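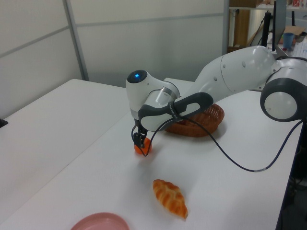 Opening: who I am and why I care about breakfast trays

Hello everyone, and thank you for coming back so promptly after the break. I'm Špela Vidmar and I look after kitchen operations at Dolis, where we put together breakfast trays for hospitals and care homes. 500 trays every morning, and each one is somebody's first meal of the day!

(Pause. Ask who has worked a food line. Wait for hands.)

Keep it short here: fruit in the basket, bread on the plate. A job you can learn in a minute and then do for hours, and the hours are what hurt. Wrists, shoulders, lower back. I did it for 2 years before I moved to the office, so I speak with feeling.

What we are trying out

The project is called Brendum. We do it with Karagiannis, who wrote the software, and the practice table is a plain white one with bread, fruit, a basket and a plate. We started with the awkward things. Bread comes in odd shapes and fruit rolls away from you, and if an arm can cope with those, we can talk about yoghurt pots later.

(Slow down for the next part, people always want to look.)

The line staff choose what goes on the table and where. They know which layouts are a nuisance, because they have met all of them at five in the morning. Spreading things out, basket at one side and plate at the other, was their suggestion, and it taught us more about reach than our own drawings did.
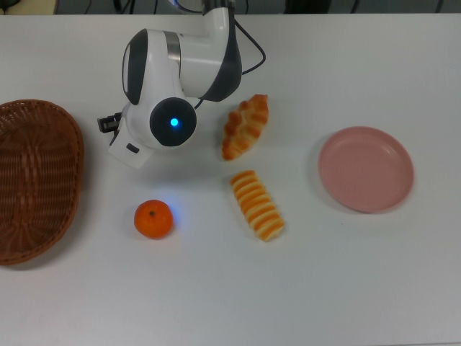
Practice table: basket and plate at opposite ends, bread and a mandarin between them.

What changes for the people

This is the part I love talking about, so watch the clock. 8 people work the early shift. We told them on day one that the shift stays at 8, and we put it in writing. I'd urge anyone here to do the same before a single box is unpacked.

What does change is the day itself. We want the arm to do the placing, over and over. The people check diets and allergies, deal with late changes from the wards, and step in when something looks wrong. That takes more thinking and more talking, and some colleagues were keen straight away. Others weren't. A few liked the quiet of the old job, the chance to chat while their hands got on with it, and I think we have to take that seriously. We now rotate, so there is still hand packing for anyone who wants it.

Training took longer than I'd planned. Learning to stop and restart the arm was quick. Learning when to leave it alone was much harder! Everybody's hand goes out to nudge the bread straight. Mine too.

(Tell the Birater story if there is time: their packers asked for the stop button to be moved, the engineers moved it the same afternoon, and the mood in the room changed completely.)

Fruit and bread

Two sorts of item, two places to put them. Point out the apple and the orange in the basket, then the croissant and the striped roll side by side on the plate, with the gripper down at the croissant. Mention how close together the two breads are. Our packers spotted straight away that a tight plate is the hard one.

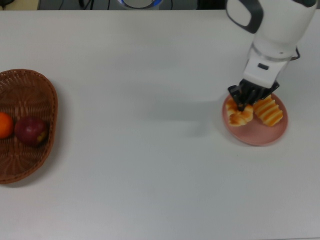

Next steps and questions

Second round of practice in July, with the early shift setting the tables again. We'll count how often someone has to step in and share the figures with the staff first, then with managers.

Questions I expect: cleaning, noise, pay. Take pay first. People who learn to run the arm should move up a grade, and I'll say so plainly.

Leave the contact slide up. Handouts are by the door, 500 printed, so please take one for a colleague.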